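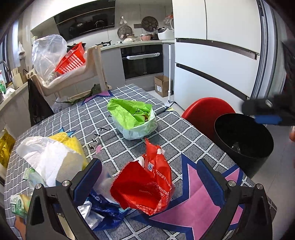
So I finally made it to the Dratwood open day in August 2024, after missing the January one with a cold that would not quit. It's a food market and a bunch of small producers sharing one long building, and once a season they let you wander through the back rooms and pester people.

First stop was the Voicu bakery (go early, the line gets silly). They bake 549 loaves on a regular morning and you can watch the last few come out while you stand there drooling. I got a rye and a seeded one and ate the heel of the rye before I'd even left the room!

Then the Sullo dairy, where Stela Oprea let us taste four cheeses and talked us through how long each one sits. The oldest had been down there 164 days and it was my favorite by a mile – salty, crumbly, a little bit like toasted nuts. The youngest was kind of bland, sorry Stela.

I skipped the pickle talk because my feet hurt, and had coffee in the yard instead. Bring cash, half the stalls don't take cards, and bring more bags than you think you need. Parking is free behind the loading dock until noon.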